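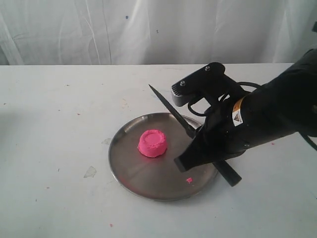

Messer im Greifer, Knete auf dem Edelstahltablett. Klinge noch rechts neben dem Stück.

Schneiden mit dem Dollum-Greifer: Einrichtung in Kurzform

Stand 11. März 2023, Firmware wie ausgeliefert. Wer noch die alte Steuerbox von Kolar hat: geht auch, Menüs heißen dort anders.

Kurz zum Set. Dollum verkauft den Greifer einzeln oder als Küchenpaket mit Fingern, Stoffhülle für den Arm und der Software Mitevar. Wir haben das Paket. Preis ok, Anleitung dünn, deshalb die Seite hier.

Was man braucht
Arm, fertig montiert und referenziert
Greifer mit den langen Fingern
Messer mit Kunststoffgriff, gezahnt geht gut
Tablett mit niedrigem Rand
Knete, fest, keine frische aus der Dose
Doppelseitiges Klebeband

1. Tisch und Tablett
Tablett so hinstellen, dass der Arm von der Seite drankommt und der Ellbogen nicht über dem Teil hängt. Zwei Streifen Klebeband drunter. Ohne Band wandert das Ding beim ersten Druck weg. Heller Hintergrund hilft der Erkennung, ein Tuch reicht, bügeln muss man das nicht. Flecken auf dem Tisch stören Mitevar nicht, Knetreste auf dem Tablett manchmal schon. Also vorher abwischen.

2. Kabel
Kabelschlaufe oben am Arm großzügig lassen. Handgelenk einmal von Hand ganz durchdrehen, bei ausgeschalteten Motoren. Spannt was, neu verlegen. Die Hülle erst danach zuziehen.

3. Messer einsetzen
Not-Aus in Reichweite, Geschwindigkeit auf Minimum. Griff zwischen die Finger, Greifkraft auf Stufe 4. Mit Stufe 2 hält es in der Luft, verdreht sich aber beim Schneiden. Klinge schräg, Spitze weg vom Bediener. Dann am Griff wackeln (am Griff!!). Bewegt sich nichts, weiter.

4. Werkzeugpunkt
In Mitevar unter Werkzeug neu anlegen, Typ Klinge. Abstand Greifer bis Schneide mit dem Meßschieber nehmen, bei uns 81 mm. Wert eintragen, speichern, Arm neu verbinden. Das Neuverbinden steht nirgends, ohne nimmt er den alten Wert weiter. Hat Yasaman Vahidi einen halben Tag gekostet.

5. Höhe anlernen
Langsam runter bis knapp über das Blech. Punkt speichern. Sicherheitsabstand erstmal drinlassen und lieber einen Rest stehen lassen, den man von Hand trennt. Klinge auf Edelstahl ist kein schönes Geräusch und die Zähne sind danch hin.

6. Erster Schnitt
Knete zu einem kurzen Zylinder formen, Mulde oben ist egal. Klinge neben dem Stück starten, nie drüber. Anfahren, stoppen, schauen. Passt der Winkel, dann ziehend schneiden, Hub kurz halten. Krümelt der Rand, ist die Knete zu trocken. Etwas Wasser einkneten, neu formen.

Wenn was klemmt
Fehler "Kraft überschritten": meist Höhe falsch. Punkt 5 nochmal.
Messer rutscht: Finger entfetten, Gummiauflagen von Hellwig draufkleben. Passen fast, Ecken abschneiden.
Greifer öffnet nach Not-Aus nicht: Box aus, warten, Box an. Hand vorher unter den Griff? Nein. Tuch drunter.

Lohnt sich das Paket?
Für Versuche und Unterricht ja. Für echte Lebensmittel haben wir es nicht probiert, Dollum gibt es dafür auch nicht frei. Die 1.000 Schnitte pro Fingersatz aus dem Prospekt haben wir noch nicht voll. Update dazu im Juli, Fragen an Amirhossein Ghorbani, der hat auch die Vorlage für den Werkzeugpunkt.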